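Notas para a fala – sessão da tarde, Mestemley
Ensinar o robô com a mão: o que se ganha e o que se paga

(Entrar sem slide de apresentação. Quem veio já leu o resumo.)

Começar pela frase do folheto da Gesow: "ensine uma vez, execute sempre". Perguntar à sala quem já viu isso acontecer fora de um vídeo. Esperar. Não preencher o silêncio.

Dizer logo que não sou contra a demonstração. Uso há anos, vou continuar usando. O que me incomoda é a palavra "ensinar", que faz parecer que o operador explicou alguma coisa. Ele não explicou nada. Ele moveu um braço e o sistema gravou posições, imagens e o momento em que a garra fechou. A intenção ficou na cabeça dele.

Duas maneiras de fazer, para quem vem de outra área:

Guiar o braço pegando nele. Dá uma sensação boa de contato, o operador percebe quando encosta. Em compensação, a mão e a manga aparecem na câmera, e na hora da execução não há mão nenhuma.

Comandar de longe, com um braço gêmeo ou um controle. A imagem sai limpa. Só que quem comanda, na maior parte das montagens, não sente força, e acaba apertando demais ou parando antes da hora. Com dois braços piora: a atenção vai toda para um e o outro fica esquecido no ar.

Falar do projeto Barbier com calma, sem ironia (tentar). Tarefas de mesa, dois braços, comando remoto. Gravamos 443 demonstrações. Depois da revisão sobraram 127 que eu assinaria embaixo. As outras tinham hesitação, correção no meio do caminho, peça pega pela beirada e solta de novo. Alguém vai dizer que a hesitação também ensina. Pode ser. Ainda não vi um resultado que me convença, e pedi.

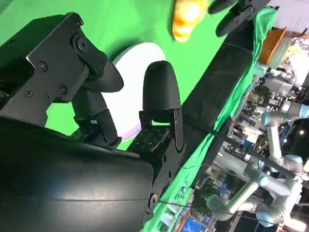
O ponto seguinte é o que a câmera do punho deixa de fora. A garra come boa parte da imagem e, quando o braço inclina, a mesa inclina junto. O operador está olhando a bancada inteira com os próprios olhos e decide com base em coisas que a gravação não tem. Depois o modelo erra e a gente chama isso de falta de dados. Para mim é falta de honestidade na coleta: se a pessoa viu mais do que o robô vai ver, a demonstração está trapaceando a favor dela.

O que fizemos em Skisbridge: obrigar o operador a trabalhar só pelas telas. Ficou lento, cerca de 20 minutos para aquecer em cada turno, e houve reclamação. As tentativas ruins apareceram na hora, e isso já valeu a irritação. Não sei se escala.

(Se o tempo estiver curto, pular o parágrafo abaixo.)

Fundo da cena. Todo mundo cobre a mesa com um tecido ou uma cor lisa e acha que resolveu. Basta virar o punho e o resto do laboratório entra na imagem, com prateleira, cabo, o braço do vizinho. Quero ver mais artigos em que alguém muda a sala e repete o teste. Conheço poucos.

Sobre taxas de sucesso: pedir sempre o número de tentativas e quem decidiu que foi sucesso. Já vi relatório com nove execuções e uma porcentagem com casa decimal. Falar isso olhando para a plateia em geral, a Gesow deve ter gente na segunda fila.

Perguntas prováveis:

"Mais demonstrações não resolvem?" – Às vezes. Mostrem a curva.

"Então é melhor programar na mão?" – Para peça fixa em posição fixa, sim, e sai mais barato. Para objeto que muda de lugar, a demonstração ganha, com todos os defeitos.

"Quando publicam os dados do Barbier?" – Quando terminar a anotação das tentativas descartadas. Não prometer mês.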